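Plastorance Opens Orders for Bakon, a Simulated Practice Room for Tabletop Robot Arms

ENDPORT, January 19, 2020 – Plastorance is happy to announce that Bakon, its simulation kit for tabletop robot arms, is open for orders. Bakon runs on an ordinary desktop computer and lets schools, labs and small shops try out pick-and-place work before they set up any hardware.

The kit comes with 425 ready-made practice tasks and 170 objects to fill them with, from plain blocks to awkward little brackets. Users can drop in their own shapes too, and we can't wait to see what they come up with!
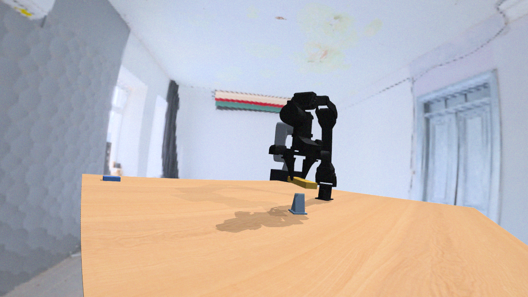

Bakon's block tasks were the first we built, and they are still the ones our own team plays with most. A learner picks an arm, sets up a table and starts moving things. Grip angle matters a lot: a yellow block held at a tilt, one end lower than the other, is a different problem from one held level, and the software treats it that way. Rooms can be changed as well, with windows, curtains and doors around the table and shadows falling across the wood.

During the trial period that began in November, testers ran 3,473 practice sessions and sent us plenty of notes. Many of them asked for a slower playback mode, so we added one.

Bakon is offered in 2 editions, Classroom and Workshop. Both include Nông, our task editor, which lets users build a new exercise by dragging objects onto the table. Setup takes about an afternoon.

Orders and demo requests are handled by the Plastorance office in Endport.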